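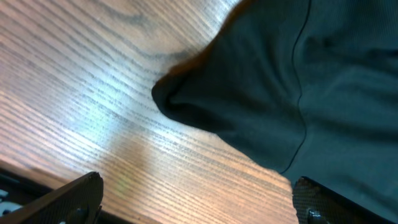 Textured fingers below a dark teal cloth, seen from the wrist camera.

Seltano G2 gripper with textured fingers and wrist camera: review

By Kirsty Horrocks
May 19, 2026

We handle cloth. Most of the arms I get asked about spend their days moving boxes or metal parts, and most gripper reviews are written with those in mind, so there is very little to go on if your parts are jumpers and tea towels. The Seltano G2 is sold as a general two-finger gripper with an optional set of textured fingers for soft goods. I have had it on the small arm in our Cluncombe workshop through April and into this month, replacing the Pruvholm parallel gripper we had used before that.

I paid the normal price for it. Seltano had no part in this review and hasn't read it.

What comes in the box

You get the gripper body, the mounting plate, a cable, two smooth fingers and a small bag of fixings. The textured fingers and the wrist camera are separate items. If you buy the lot together there is a small discount, but it is still clearly dearer than the Pruvholm, and I think Seltano ought to include one set of textured fingers at this price.

The printed guide is short and good. It has a proper wiring drawing, it tells you how tight to do the finger bolts, and it has a table of the error lights. There is a longer guide on the website which repeats most of it and adds a section on the camera.

Fitting

The plate went straight on to our arm. Swapping the fingers needs one hex key and takes a couple of minutes. The bolts are a sensible size and don't feel as if they will round off. I did drop one down the back of the bench, and the spare in the bag fitted.

The cable is my first complaint. It leaves the body on the same side as the camera bracket, and with our arm turned fully one way the two rub together. I tied the cable back with a loop of hook tape and haven't had trouble, but I check it every Friday and I would like not to have to.

Setting up the controller

The gripper can run from its own small controller or straight from the arm. I tried both. Straight from the arm is simpler, but you only get open, close and a force setting. Through the Seltano controller you also get speed, finger position and a stall signal, and for cloth you want the stall signal. It tells you the fingers have met something before full travel, and with a thin fabric that is the only hint you have that you are holding anything.

Set the force low. The scale goes up to 100 and the factory setting is far too high for knitwear. Amrit Cormier, who looks after our sewing side and lends me things to ruin, had one good cardigan back with two neat dents pressed into the rib. They steamed out. I now start everything low and come up in small steps until the cloth stops slipping.

The fingers on cloth

The texture is a fine mesh pattern on the gripping faces. It is not sharp to the touch. On knits it is very good: the fingers close on a fold, the surface takes hold of the loops, and the garment comes up. On woven cotton it is good. On anything slick, such as lining fabric, it is little better than the smooth set, and I went back to our old rubber pads for that work.

Where it does well is with a fold that already stands up from the table. A rolled edge or a bunched corner gives the fingers something to close round, and I rarely had to repeat a pick like that. Where it does badly is with a single flat layer. The tips are fairly blunt, so they tend to push a flat layer along the table ahead of them. You can get round this by coming down with the fingers part closed and pressing lightly before the grip, which makes a small ridge. The Pruvholm had thinner tips and was better at this one job, although it dropped more of what it picked up.

The other thing to watch is height. Come down a few millimetres too high on a flat garment and the fingers close on air above it. Come down too low and the tips scrape the table. Seltano's controller lets you set a soft stop, and I would do that before anything else, particularly if your table has a finish you care about.

The wrist camera

I expected to like the camera less than I do. It is small, it sits close in, and both fingers stay in view along the bottom, so you can always judge where the cloth is in relation to the tips. I had been using a Satti camera on a post beside the bench, and the arm was forever getting in its way. For the last bit of an approach, the wrist view is much more useful.

It has trouble with dark cloth. Blacks and navies lose most of their inside detail, and when the fingers are black as well, it gets hard to say where the finger stops and the fabric begins. Shiny tables make this worse. A patch of glare pulls the exposure about, and the part you want to see goes darker still.
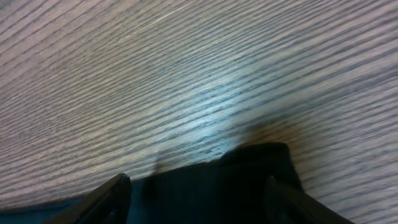

Close in over dark fabric. The fold still shows against the table, but the inner side of the right finger is nearly lost.

There is an exposure setting in the camera page of the controller. Fixing it by hand and pushing it up brought back some of the weave in dark garments, and the cost was a table that went almost white in places. That is a fair trade if you are only looking at the cloth. If your software looks for the edge of the garment against the table, leave it lower. I keep two saved settings, one for light cloth and one for dark, and switch between them by hand. Seltano's automatic mode tries to do the same thing and is too slow to settle.

Focus is fixed. The middle distance is sharp enough for seams and hems, but things get soft when you are right down on the table. I don't think this matters for the grip itself, as by then you have already decided where to close. It would matter if you wanted to check stitching, and for that you should buy a different camera.

Changing the lights did more for me than any setting. Moving the lamp so that it no longer pointed straight down at the bench took away most of the glare, and it cost nothing. Try that first.

Folded pieces

A lot of our work is moving things that have been folded already, from one side of the table to the other or on to a stack. I had assumed this would be the easy part, and mostly it is, with one catch. A folded bundle has several layers, and the textured fingers are good enough at holding the outer one that they will cheerfully lift it off and leave the others behind. You need to get the lower finger under the whole thickness, or take the bundle from the closed side of the fold.
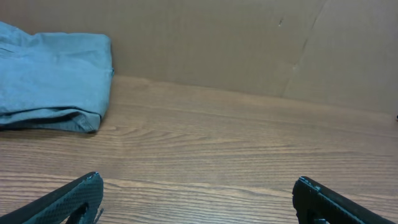 I had the best results approaching with the gripper wide open and low, and slowing down for the last stretch. The opening is generous. It will go round a folded tea towel end on with room to spare, and a thick jumper if you let it squash a little. The Pruvholm didn't open nearly as far and had to take a corner, so the bundle swung about on the way over and often landed half unfolded.

Having something upright for the cloth to push against is a help too. A bundle in the open will slide away from a low approach. Against a wall of some sort it stays where it is and the finger works its way in. Stiff card is plenty.

Wear and cleaning

The texture picks up fluff. With wool it is noticeable by the end of a day, and the grip does fall off. A dry nail brush clears it. I wouldn't use anything wet near the bolts, and the guide says the same. After these weeks of use the mesh pattern looks as it did when new, and the edges haven't snagged anything, which had been my main worry with knits.

The body has been quiet and has not run warm. I had one fault, where the gripper refused to open and showed a light that wasn't in the table. Turning the controller off and on cured it. I wrote to Seltano and had a reply in 3 days with a newer version of the software, and I haven't had the fault again.

What I would change

A thinner tip as an option, for single layers. A pale version of the fingers, so they show up against dark cloth. The cable on the other side. And the textured set in the box.

Who should buy it

If you are moving knitwear, towels or folded garments, I would buy it with the textured fingers and the controller, and I would buy the camera at the same time. If you mainly separate single flat layers, the older Pruvholm is cheaper and does it better. For linings and other slippery fabric I haven't found anything I would recommend, and I am still using pads cut from rubber sheet.

Score: 4 out of 5. The smooth fingers on their own I would give 3.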